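Home | Stories | Clubs | Archive | Submit

Filed under: Short Fiction, School Days

The Pink Room

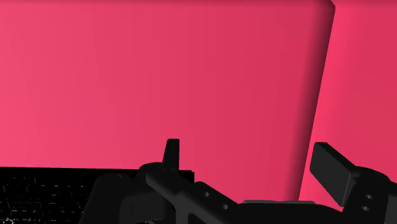 Run 216

Cirik was the name we gave the arm in our simulator, and by February I'd seen more of its pink walls than my own bedroom's. I picked that pink! I got outvoted on everything else in robotics club (the team name, the snacks, the font), so I got the walls.

Run 216 started like the rest. Fingers wide open, black against all that pink, and me with my chin on the desk whispering come on, come on. We had three tries left before the Netero qualifier locked our code, and my grip routine had a habit of wandering off toward the corner like it had heard its mom calling.

"Maybe it likes the corner," said our captain, who was eating my pretzels.

"It's got a sign error," I said.

"Maybe the sign error likes the corner."

I went through the file again – line 1417, a minus I'd typed myself back in the fall, half asleep on the bus home from Flelholm. I took it out. I didn't tell anyone. I hit run and grabbed the pretzels back, and the whole row of us leaned in so close that our coach asked if somebody had lost a contact lens.

"Shh," said the captain. "It's thinking."

21 comments | 48 shares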